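Ingate says its old office computers are worth saving. The numbers are thinner than the pitch

INGATE — The town wants residents to believe that a desktop computer from a back office still has years left in it. Since October it has been paying Trumeck, a repair outfit on Nugroho Street, to prove the point.

The program is called Prosidon. It takes in retired desktop towers from town offices, the library and the two middle schools, strips them, tests the parts and puts together working machines for families who ask for one. The town's announcement promised 3,000 computers "given a second life." The contract, which is shorter and easier to read, promises no such thing. It asks Trumeck to "receive and assess" 3,000 units over the life of the deal and sets no minimum for how many must leave the building in working order.

So far the shop has received 1,831 towers. It has handed out about 300. The rest are on shelves, in pieces or already sold for scrap, and the town's latest progress report lumps all three together under the heading "in process."

Anyone who has opened an old office tower can guess where the trouble starts. The boards tend to arrive without the parts that are worth anything. Memory gets pulled for other machines before the computer leaves the office, drives are removed to protect records, and processors have a way of going missing too. What remains is a steel box, a power supply, a lot of cable and a motherboard that has to be matched with parts somebody must buy.

The town did not budget for buying parts. Its report lists the cost per finished computer at $28, a figure that covers cleaning supplies, thermal paste and replacement coin batteries. Labor is listed elsewhere. Memory and processors do not appear at all, and a town spokesperson said by email that these are "recovered from within the program." That would mean taking them from other towers, which then can't be finished either.

On the bench at Trumeck, the work is slow and looks it. Before a board gets new parts, the socket has to be checked for bent pins, and one bad pin can be enough to send it to the scrap pile. 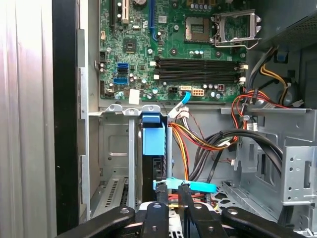

What the town is counting

The progress report calls a tower "recovered" once its case has been opened and its board inspected. By that measure Prosidon is more than halfway to its goal. A family waiting for a computer might use a different measure.

The town also says the program keeps electronics out of the landfill. It probably does keep some out, though Ingate already had a free drop-off for old computers before Prosidon began, and the report makes no attempt to compare the two.

A request for the number of households on the waiting list was not answered by late afternoon.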